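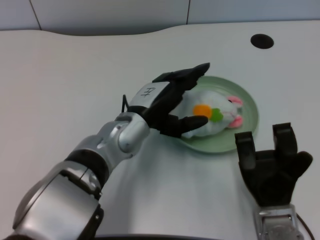
Section 3. Grasp controller and bench trials

The purpose of the controller is to close a multi-finger hand on a soft object without pushing the object off its support. Rigid test blocks were used up to May and gave results that did not carry over to cloth or plush. The trials in this section therefore use a small white plush toy lying in a shallow mint-green plate. The raised rim limits how far the toy can slide, and the orange patch on its front gives the vision code a target with strong contrast against the off-white fabric. The left arm makes the approach with the fingertips above the rim and one lower finger across the front of the toy. The right hand is held upright beside the plate with the fingers open.

3.1 Setup

All work was done on one desk in the Gruneck shared workshop. The camera sits at head height and looks down over the arms, so the left upper arm covers part of the lower left of the view during every approach. The image is masked there before color detection runs. The arm and hand controllers talk to a desktop computer over separate serial lines. The software is split into two programs: Varar, which plans the arm path, and Jotura, which runs the fingers. They share a clock but can be restarted one at a time. This was useful, as Jotura crashed often in the first weeks.

3.2 Control method

Each finger motor reports position and current. No touch sensors are fitted. Contact is inferred when the current rises above a set limit while the position changes by less than two encoder counts. With rigid blocks a limit of 300 mA worked for all fingers. With plush the fabric gives way gradually, the current climbs slowly, and the same limit was reached only after the toy had been squeezed nearly flat. The limit was lowered to 176 mA for the upper fingers and thumb. The lower finger kept the old value, because friction in its tendon guide produced false contacts at anything less.

The closing order also matters. When all fingers closed together, the thumb tended to arrive first and roll the toy toward the far side of the plate. In the present version the lower finger moves into place first and stops. The thumb and upper fingers then close at half speed.

3.3 Results

A trial was counted as a success if the toy was lifted clear of the plate, held for five seconds and set back inside the rim. Out of 300 trials with the old closing order and the old limit, 68 succeeded. The new settings have been run only in short sets during tuning, and no rate is given for them here. The failures logged in the first series were mostly of two types: the toy rolled before contact was detected, or the plate moved with the toy.

The second type was reduced by placing a thin rubber disk under the plate. This changes the task, and a comparison with the first series must take it into account.

3.4 Known problems

The arm path is planned from a single image taken before the approach. If the plate is bumped, Varar does not correct for it. Shadows from the hand shift the detected center of the orange patch, always toward the side away from the hand. A fixed offset was added, but it is valid only under the workshop ceiling lights.

Cable routing at the right wrist needs a clamp. The cable pulled on its connector twice when the wrist turned past its normal range, and the range is now limited in software.

3.5 Remaining work

The full series will be repeated with the new settings and the rubber disk, then again without the disk. The tendon guide on the lower finger will be reprinted with a wider channel so that one current limit can be used for the whole hand. Handover to the right hand has been written but not tested with an object.

Hettiarachchi project group, report revision of December 14, 2018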